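Brick library to open on Saturdays in Trinden

Families in Trinden will be able to borrow building bricks by the tub from this month, after a lending scheme that began in a spare bedroom was given a permanent room at the Grurnholm community centre.

The brick library opens its doors on Saturday at 10am. Members can take home one tub at a time and keep it for up to three weeks. There is no charge for children under 12, and adults pay £7 a year.

Aisyah Ngui started the scheme with her neighbour, Danang Ngau, when their children had outgrown the sets they were given when they were small. Between them they had 34 tubs, most of them mixed up.

"We were going to sell the lot," said Ms Ngui. "Then my sister asked if she could have a tub for the school holidays, and a friend of hers wanted the next one. By the spring I was keeping a list on the fridge."

The collection now fills 58 tubs. Some are sorted by colour and others by size, and a few are left as a jumble, which Mr Ngau said were the first to go out every time.

A public appeal in July brought in more than 2,000 loose bricks, handed over in carrier bags, biscuit tins and, in one case, a pillowcase. Everything is washed in warm soapy water, left on towels overnight and checked for cracks and tooth marks before it goes into a tub.

The room at Grurnholm was used until recently for art classes, and the work tables have stayed. Gwenllian Probert, who manages the centre's bookings, said there had been some talk of sanding them down.

"The tables have had years of paint dropped on them and they are perfectly sound," she said. "Children can build on them without anyone worrying about a scratch."

Visitors do not have to borrow anything. The room will stay open until 1pm each week for anyone who wants to sit and build, and under-eights must have an adult with them. Larger bricks for toddlers are kept in a separate cupboard by the door.

Miloslav Hrnčiar, whose twin sons have been borrowing since the spring, said the tubs had changed the way they played at home.

"With a boxed set they follow the booklet once and it goes on a shelf," he said. "Last week they had a tub with no instructions and made a car park. It took up the whole hall and I had to step over it to get to work."

Returned tubs are weighed instead of counted. Mr Ngau said a few missing pieces were expected and that members would not be charged for them, although he would like people to look under the sofa first.

The scheme is still short of flat base plates, wheels and windows, and cannot take electric motors or anything with a battery. Lidded tubs are also needed. Donations can be left at the centre's front desk on weekdays between 9am and 4pm, and should be marked for the brick library.

Afiq Majimbun, who is looking after membership, said forms would be available on the day and that new members should bring something showing their address. A second session, after school, may be added in the autumn if there are enough people to run it.
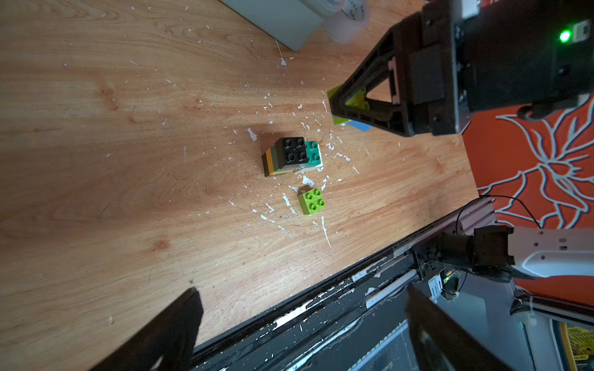
Bricks in several colours on one of the paint-flecked tables.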